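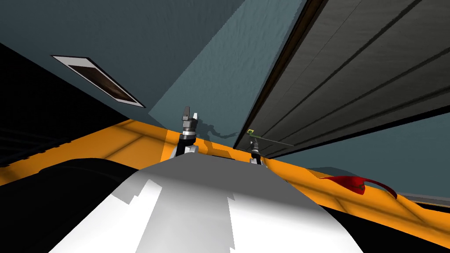
Re-wiring the heating controls, part two

Friday, January 29, 2016

The first part ended with the old programmer off the wall and a row of unlabelled cores hanging out of the backplate. I have since traced all of them. The installer used brown for the permanent live, as you would hope, and then used brown again for the hot water call, with no sleeving on either. Both now have proper markers at each end.

The system is a standard S-plan: one boiler, one pump, two motorised valves. Each valve has a microswitch that closes when the valve is fully open, and the two microswitches are wired in parallel to call the boiler. If a valve sticks partway, the boiler never gets its signal. That was the fault I had in August and blamed on the thermostat, at the cost of a perfectly good thermostat.

The replacement programmer is a Levora two-channel unit. I looked at the Nillari as well, but it has a single common for both relays and I wanted them separate. The Levora manual is short and the terminal diagram on page 8 is correct, although the one printed inside the cover has terminals 3 and 4 the other way round. Go by the page and ignore the cover.

Isolation first. My spur is fed from the upstairs ring, which I did not expect, so prove it dead at the backplate before touching anything. A neon screwdriver does not count.

Settings

I have the minimum off time at four minutes. The factory setting is one, and with the cylinder nearly up to temperature the boiler was cycling far more than it needed to. Frost protection is left on. Optimum start is off, as it kept deciding that the house needed heat long before anyone was awake.

The pump overrun stays on the boiler's own terminals and does not pass through the programmer at all. Gwilym Hughes wrote in after part one to ask about this. His boiler is older than mine and has no overrun terminal, in which case the pump is simply paralleled with the boiler live – check the boiler manual before assuming either arrangement.

Logging

I have put a clip-on temperature probe on the flow pipe and another on the return, both lagged over. The logger holds 4000 readings before it overwrites the oldest. The first run gave me 1613 before I pulled the data off, enough to show the flow temperature overshooting the boiler stat every time the heating valve closes. I suspect the bypass is shut down too far. It is a plain gate valve with no scale on it, so I will open it a quarter turn at a time and log each setting for a full day.

Part three will cover the bypass and the cylinder thermostat, which is strapped too high on the tank.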